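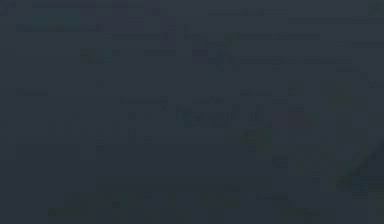 Drovard dehumidifier in crawl space trips GFCI after restart

Posted by Margit Haugland, 5 August 2025

I have a Drovard unit in a vented crawl space, plugged into a GFCI outlet on its own circuit. It runs fine until the humidistat shuts it off. When the compressor starts again, the outlet trips within 3 seconds. A 500 watt work light on the same outlet does not trip it. The extension cord is gone and the coil is clean. Is this the outlet or the unit?

Kavent

The work light only shows that the outlet carries a load. It says nothing about leakage to ground. Plug the unit into a different GFCI on another circuit and let it cycle a few times. If that one trips too, suspect the compressor windings or the start capacitor wiring. Unplug the unit before opening the cover. The capacitor can hold a charge.

If only the crawl space outlet trips, replace it. Mine was 9 years old and tripped on any motor start.

Zabala

Had the same thing in February. Swapped the outlet, fixed.

Flumitico

Check the restart delay as well. Many units wait a few minutes so the refrigerant pressure can equalize. If yours starts again right after shutting off, the control board may be bad. Don't bypass the GFCI to test it.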